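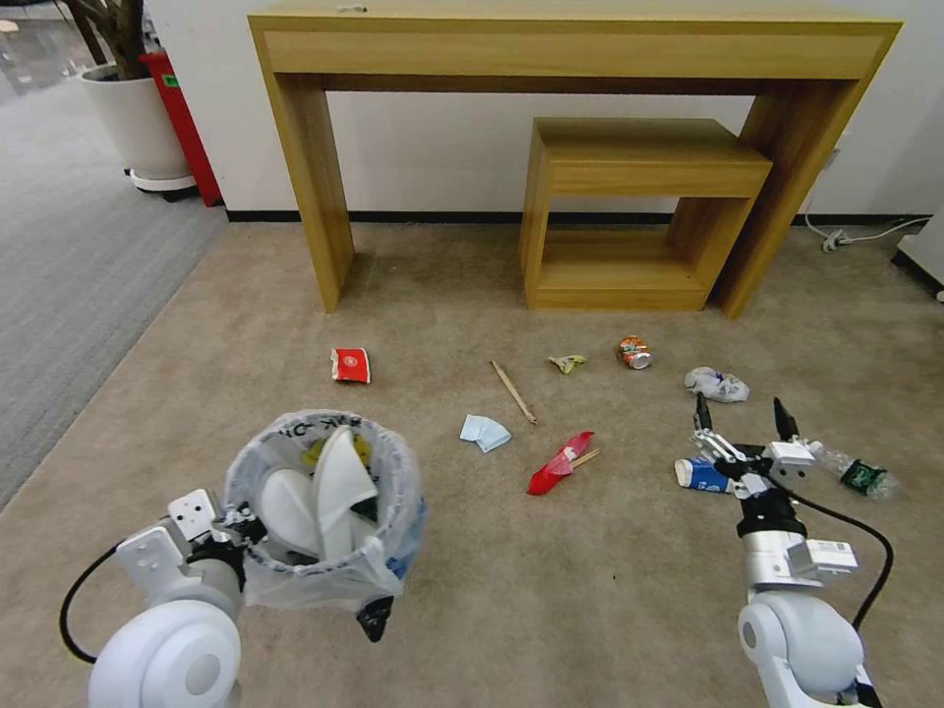
Trash pickup on carpet, bin in the left arm, right gripper open over the milk carton.

Open day demo: how much litter do I put down, and do I clean between rounds?

Posted by tidyfloor_mk, May 12, 2018

Hi all. Running the pickup demo at our open day, first time doing it in front of people. Two arms, left one holds the little lined bin, right one grabs stuff off the carpet and drops it in. Same setup as the picture. Mix of things on the floor, red paper cup, chopstick, can, milk carton, napkin, wrappers, ball of paper, clear bottle.

Three things I can't decide.

1. Slots are 18 minutes. Is it better to put everything out at once or feed it a few pieces at a time? With everything out it looks impressive at the start but if it gets stuck on the chopstick people wander off.

2. The bin is small. Already had cups and plates in it during practice and it fills quick. Swap the bag mid-demo or stop and empty?

3. Where do people stand? We expect 40 per slot, mostly familes. Room has carpet, a long wood table by the wall, not much else. I was going to tape a line.

Went to the one at Gorness in March and they had a rope but kids went under it all day. Don't want that.

Thanks, in a rush, doors open next weekend.

3 answers

Answer from Fadi Tarawneh (accepted)

Did this at the Povero open house two years running. Quick version.

Litter: put it all out. People like seeing a messy floor get cleaner. But order matters. Start with the easy stuff, so crushed can, paper ball, the cup. Those go in fast and you get a clap. Leave chopstick and the flat napkin for the end, flat things on carpet are the worst, fingers just skate over them. If the slot runs out with a napkin still on the floor, fine. Say so and move on.

Don't lay things touching each other. Leave a hand's width. And keep them inside reach, a bottle will roll if the fingers clip it and then you have someone's uncle walking in to kick it back. Crushed bottle is better for this, ours were round the first year, mistake.

Bin: empty before every slot, no matter what. A full bin means things bounce off the top and onto the floor again. Funny once. Tie the bag edge down so the rim stays open, ours kept folding in and the gripper dropped cans on the outside of the plastic. Have spare bags in your pocket not in the other room.

People: tape is good but put it further back than you think. Arm reach plus a big step. Then one person stands AT the line facing the crowd, not watching the robot. That was our problem at first, the line person was watching the robot like everybody else. Small kids sit down in front, works way better than a rope.

Also have your e-stop person do nothing else. Not talking, not handing out flyers.

Oh and rinse the cartons. Milk smell in a warm room by the third slot, trust me.

Comments:
tidyfloor_mk: super helpful, the bag rim thing is exactly what happend to us yesterday. Will tie it.
Fadi Tarawneh: binder clips also ok if they dont stick up into the drop path

Answer from nemlow_fan

we let visitors throw the trash themselves at the Nemlow day. One piece each, from behind the line. they loved it. Downside, stuff lands anywhere and one kid threw a shoe. Take 30 pieces of clean litter in a box and let them choose.

Would not do it for the first slot tho. Do a normal one first so you know its behaving.

Comments:
Fadi Tarawneh: ok but stop the arms while they throw. Arms moving + kids leaning = no

Answer from guest

Get a vacuum robot, cheaper

Comments:
tidyfloor_mk: for a milk carton?
guest: fair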